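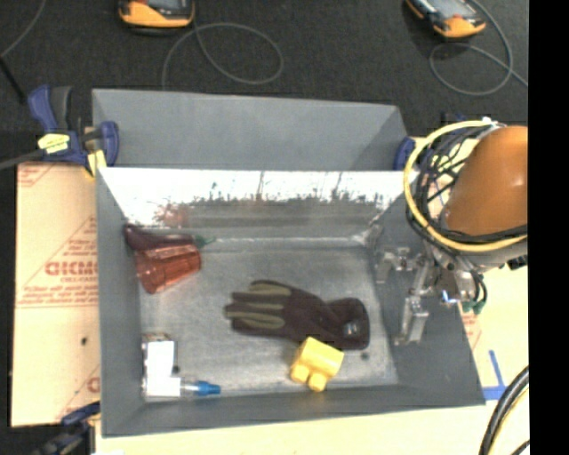

A work glove and a yellow toy block in a gray metal bin.

Frequently Asked Questions About House Bill 1634

Last updated 24 Mar 2025

We get a lot of mail about the safe surrender bill, and many of the letters ask the same things. The answers below were put together by the staff of the Skindthorpe Family Policy Network. They are general information and should not be taken as legal advice.

What does House Bill 1634 do?

It changes our state's safe surrender law, sometimes called the safe haven law. Under the law now in force, a parent can hand over a newborn up to three days old at a hospital emergency room and leave without being charged with abandonment. The bill raises the age limit to 30 days, adds staffed fire stations and ambulance stations to the list of places that must accept a baby, and requires every site to post a sign at its main entrance.

Why 30 days?

The three-day limit has been in the law from the start. Many mothers are still in the hospital or only just home on day three. The hardest stretch is often the second and third week, and a parent who reaches that point today has no protection under the statute. The sponsors first proposed 60 days and settled on 30 after talks with the hospital lobby in December.

Does the parent have to give a name?

No. Staff may offer a medical history form and a stamped envelope so it can be mailed in later. The parent can refuse both. Staff may not follow the parent, call the police to stop them, or ask for identification, unless the baby shows signs of abuse.

What happens to the baby?

The receiving site gives any care that is needed right away. If the site is a fire or ambulance station, the baby is taken to the nearest hospital. The hospital examines the child and calls the state child welfare agency, which takes temporary custody and looks for a foster family that is willing to adopt.

Can a parent change their mind?

Yes. The bill keeps the present rule, which lets a parent ask the family court to return the child until parental rights are ended. The court will order a home study first. Section 11 adds one new piece: the receiving site has to offer the parent a numbered bracelet that matches one placed on the baby. The bracelet helps show a connection, but it is not proof of custody by itself.

What about the father?

This is the question that drew the most argument in the House hearing. The agency must check the state's putative father registry before it asks the court to end parental rights, and it must publish a notice in the county where the baby was surrendered. A father who comes forward in time can ask for custody. We think the notice period in the current draft is too short and have asked for a longer one in the Senate.

Does the bill allow baby boxes?

It permits them and does not require them. A city or county that wants to install one has to pass a local ordinance, and the box must have climate control, an alarm, and a door that locks from the outside once it is closed. Clendach County has already said it plans to wait and see what the state rules look like.

Our own members are split on boxes. Some would like one at every fire station. Others feel strongly that a parent in crisis should meet a person face to face. The Network supports the bill either way.

Who pays for this?

The signs and training are paid for out of the state's existing maternal health fund. Hospitals bill Medicaid for the baby's care, as they do now. Local governments that choose to install a box pay for it themselves or raise the money privately.

Is this an abortion bill?

No. Nothing in House Bill 1634 changes the law on abortion, and it has sponsors from both parties. Our organization is pro-life and we say so openly, but you don't have to share our view on that subject to support this bill. Several of the groups that signed the joint letter do not.

Who is against it?

The adoptee rights group at the Ntuli Center testified against the House version. Their main concern is that anonymous surrender leaves a child with no way to learn about family medical history or relatives. Some family law attorneys raised the issue of fathers' rights, covered above. We have met with both and would encourage you to read their written testimony, which is posted on the legislature's website with the bill.

Where is the bill now?

It has passed the House and is waiting for a hearing in the Senate Judiciary Committee. If the Senate amends it, the House will have to vote again. If it is signed this session, the new age limit takes effect right away and the sign requirement follows in December.

How do I contact my senator?

Use the member lookup on the Senate's website. A phone call or a short letter in your own words counts for more than a form email. Include your street address so the office knows you live in the district, give the bill number, and say what you want the senator to do. Please be polite to the aide who picks up — that person writes the note the senator reads.

Can I testify?

Yes. Anyone who lives in the state can sign up. Speakers usually get two minutes, and the chair can cut that down when the list is long. You can also turn in written testimony without speaking. If you would like help with a draft, Yolanda Sotelo in our policy office reads them before each hearing. Send yours at least two business days ahead.

I signed up for alerts and I'm not getting them. Why?

We moved our email list to Fludex this winter and some older addresses did not carry over. Check your spam folder first. If there is nothing there, fill out the sign-up form again. Text alerts were not affected.

Is my donation tax deductible?

Gifts to the Skindthorpe Family Policy Network are not, as we use them for lobbying. Gifts to our education fund are deductible and cannot be spent on this bill. Mark your check accordingly. A check with nothing on the memo line goes to the Network.

I am a parent who needs help now. What should I do?

Go to the nearest hospital emergency room or call 911. Until the bill becomes law the three-day limit still applies, but a hospital social worker can help with an older baby, including temporary care and adoption placement. You can ask for one at the front desk.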